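Dish Racks That Live in the Sink: Your Questions
By Sigita Grīnberga
November
Filed under: Kitchen & Home / Washing Up

Ever since I wrote about giving up my countertop drainer, the mail has been wonderful. So many of you have strong feelings about where plates should dry! I've gathered the questions that come up most, plus a couple from the Friday washing-up class at Zastlow, and answered them as well as I can. If yours is missing, write in again and I'll add it.

What do you mean by an in-sink rack?

A rack that sits down inside the basin instead of next to it. Some stand on the floor of the sink on little feet, some hang from the rim, and some have arms that slide out to fit. The drips go straight down the drain, so there's no tray to empty and no slimy puddle hiding under a tray (my least favorite thing in any kitchen, and I've had twenty years of them).

Do I need a double sink?

No! I had this wrong myself for ages. A single wide basin works beautifully if you give one end to the rack and keep the other end for washing. I put mine on the right because I'm left-handed and pass things across with my right hand. Soon-im Geum wrote to tell me she does it the other way around and thinks I'm nuts. Try both for a few days.

How big should the rack be?

Measure the inside of the basin at the bottom, where the corners curve in, and go by that number. The top opening is always more generous than the floor. I bought a lovely wire rack from Flukeck going by the rim measurement and it rocked on the curve like a little boat. My current one takes nine plates if they're flat ones, fewer if they're the deep pasta kind, and that's plenty for the two of us and whoever drops by.

Which way should plates face?

Stand them on edge, all facing the same direction, leaning back just a bit. If you can, turn the eating side toward the open part of the sink where the air moves. The rim is the last place to dry, and a plate that leans a little lets the water run down to one point and fall off. Straight up and down works too, but tall plates like to tip when you pull out their neighbor.

Can I load big dinner plates without chipping them?

Yes, and it gets easy fast. Hold the plate by the edge, tip it up on its side before you bring it over the rack, and lower it into the slot slowly. Don't try to swing it from flat to upright when it's already between two others, that's when the clinks happen. I start at the end farthest from me and work back, which means my hand never has to go over plates that are already in.

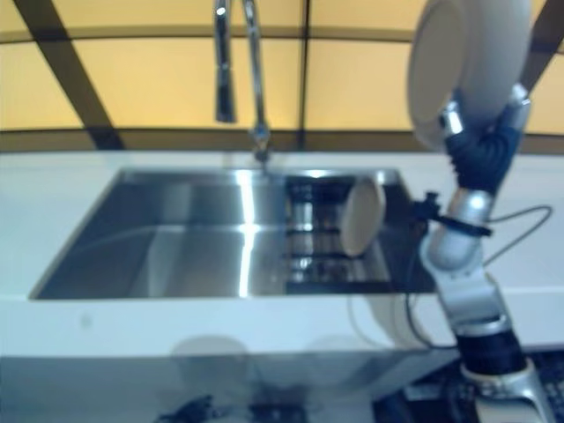
Leave an empty slot between big plates if you have room to spare. They dry so much quicker, and you can get your fingers around each one when it's time to put them away. When company comes I fill every slot, of course, and then I dry the last few with a towel and nobody minds.

My faucet gets in the way. Any ideas?

A tall gooseneck is a joy with this setup, because you can rinse a large plate upright underneath it without banging the spout. If yours is low and short, load the rack from the front and rinse at the other end of the sink. Jae-hoon Ha swapped his old low faucet for a tall one last spring and says he'd do it again tomorrow. Do check for a shelf or a windowsill above before you buy one, though.

Will a metal rack scratch a stainless sink?

It can, a little. Look for rubber or silicone feet, and look at them again every month or so, since they love to fall off and go down the drain. A brushed finish hides fine marks very well, especially if the scratches go along the grain. Mine has a few and I've grown fond of them. If you have a glazed or enameled sink, put a soft mat under the rack and lift it out when you wash something heavy.

How do I keep the metal from getting streaky?

Water spots are just minerals left behind when drops dry in place. Lift out the rack at night, wipe the basin down along the grain with a damp cloth, then go over it with a dry one. It takes no time at all and in the morning it looks gorgeous! For stubborn spots I use plain white vinegar on a cloth, rinse well, and dry. Never leave vinegar sitting, and keep it off natural stone counters.

What about glossy white countertops? Mine shows everything.

Oh, I sympathize. They're so bright and cheerful, and every drip shows. The nice part is that with the rack down in the sink, far less water ends up on the counter to begin with. I keep a folded cloth near the front edge and swipe it after loading. Tomato and turmeric should be wiped up right away, before you finish the dishes, before you answer the phone.

How often should the rack itself be washed?

Once a week for me. Hot water, dish soap, and an old toothbrush in the spots where the wires or rails meet. Min-kyu Ha puts hers in the dishwasher every Sunday, which made me laugh (a dish rack in the dishwasher!), but the instructions for hers allow it and it comes out spotless. Check yours first if it has a coating.

Where do cups and silverware go?

Cups go upside down along the front if your rack has room, or on a towel. For silverware I use a small cup with holes from Noh that hooks over the side, handles down for forks and spoons. Sharp knives I wash, dry, and put away at once. I don't want anybody reaching into a sink for one.

Can I leave the plates there overnight?

Sure, if they're clean and well spaced. I like waking up to dry plates. The only trouble is that you lose that end of the sink until you empty it, so breakfast starts with putting away. I've come to like that part too, with the kettle on.

Is it worth it for a tiny kitchen?

That's where I love it most! Getting the drainer off the counter gave me room for a cutting board and a bowl side by side, and I make soup so much more often now. Si-woo Ma asked whether the folding kind from Pokovow would do for a studio apartment. I've only used a friend's for a weekend, and it was a bit light for heavy stoneware, but with ordinary plates it held up fine and it folds to three fingers thick behind the dish soap.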